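Council opens applications for kitchen benchtop reuse program

2024-10-13

Residents of Okeke planning to replace a stone kitchen benchtop can now apply to have the old slab collected and put to further use, under a trial approved by Council this month.

The Benchtop Reuse Program will accept marble, granite and other natural stone from homes within the municipal boundary. Collected slabs will be stored at the Praltska Resource Recovery Centre and offered to householders, schools and community organisations for a handling fee of $36 per piece.

Natural stone is heavy, costly to transport and slow to break down in landfill. Under current arrangements, most benchtops removed during renovations are disposed of as mixed building waste, even where the stone is sound and could be recut for a laundry, outdoor kitchen or garden bench.

The trial has funding to collect up to 200 slabs. Nidetti, the contractor appointed to carry out collections, will inspect each piece at the kerb or in the driveway before loading. Slabs must be free of sinks, taps and cabinetry. Small chips and surface stains are acceptable. Cracks running the full width of a slab are not.

Engineered stone will not be accepted at any stage of the trial. Residents who are unsure what their benchtop is made of should note this on the application form and should not attempt to cut, grind or drill the material to find out.

Marble with strong colouring or veining is expected to be in demand for smaller projects, where one slab can supply several matching pieces. Applicants are asked to describe the colour and finish of the stone as closely as they can.
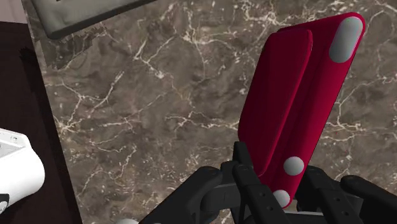
Drulari Desk
Waste and Recycling Correspondent

Application forms are available online and from the customer service counter at the Okeke Civic Centre. Each household may nominate 2 slabs. Applicants will be told in writing whether their stone is suitable and will be offered a choice of collection times.

Tenants must include written consent from the property owner. Trade waste and stone from commercial premises are outside the program and should be taken to the weighbridge at Praltska, where normal charges apply.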